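Dish rack

A dish rack (also dish drainer, draining rack, plate rack) is an open frame that holds washed crockery while it drains and air-dries. Usually kept on the bench beside the sink. Found in most Australian homes, including plenty that have a dishwasher.

See also: Tea towel, Draining board, Plate stacking.

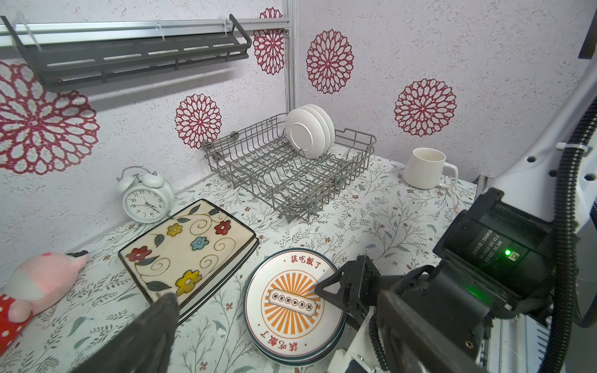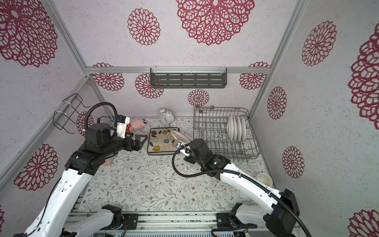 Wire dish rack with white plates upright in the slots; patterned crockery kept outside it.

Construction

Coated or bare wire is the commonest. Also bamboo, moulded plastic, stainless steel. The basic form is a shallow basket with a row of uprights along one or both sides, each pair of uprights making a slot. Cutlery caddy optional, often lost. Drip tray underneath, or a folded tea towel if there's no tray.

Slot spacing matters more than overall size. Too narrow and bowls won't sit; too wide and side plates lean on each other and stay wet where they touch. The Cumon rack, a small bench model, has 21 wires on the long side giving 20 slots, though in practice every second slot gets used for dinner plates.

Coated wire fails first at the tips. Once the coating splits, rust gets in underneath and marks the glaze of anything pressed aginst it. Replacement caps are sold for some models.

Loading

Plates go in upright, all facing the same way, large to small. Mugs and glasses upside down, tilted if the rack allows, so water doesn't pool in the foot. Saucers last. Heavy rectangular or square dishes are awkward: most slots are cut for round plates, and a straight edge tends to rock. Generally leaned on the outside, or dried by hand and put away.

Decorated ware is a matter of argument. Revathi Salian, in her household column, holds that anything with painting over the glaze should be towelled straight off and never racked. Lautaro Villalba racks the lot and says he's not lost a flower yet. Underglaze decoration is not affected either way.

Flat stacking

Dry plates may be stacked flat on the bench until put away. Same diameter together, widest at the bottom. Wet plates stacked flat hold a film of water between them and can smell by morning. Paper towel between the good ones.

Bench coverings

A patterned cloth or wipeable mat under the rack is common, florals especially. Cloth soaks up drips but needs changing, Thursday is as good a day as any. Vinyl wipes down but traps water underneath, which lifts laminate edges over time. Lift the mat and dry the benchtop weekly.

Household survey

A mail-in survey run by the homewares shop Urquijo drew 3,428 replies. Of these, 1,382 said the rack was never put away between meals. The compiler, Liv Wikström, noted that renters were over-represented. No follow up so far.

Cleaning

Hot water, dish soap, old toothbrush for the joins. White vinegar for scale, rinse well. The tray goes slimy before the rack does and is usually the bit that gets forgoten. Bleach not recomended on bare wire.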